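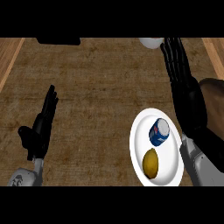

Brown tabletop, plank floor at the sides.

11 October 2023 — puppet shop, Skesmont build

Neck joint on the heron still sticking. Swapped the cord, sanded teh collar, better but not right. Aníbal Brandão wants the head turn slower in the lake bit, so maybe leave some drag in.

Wing ribs: 9 cut, glue overnight. Matos silk late again — rang, no answer.

Mimia rehearsal moved to the afternoon. Bring spare rods + the long allen key.

Lamp cue 98 too early for the handover, tell lighting. Recept for the foam is 348, not in the folder yet.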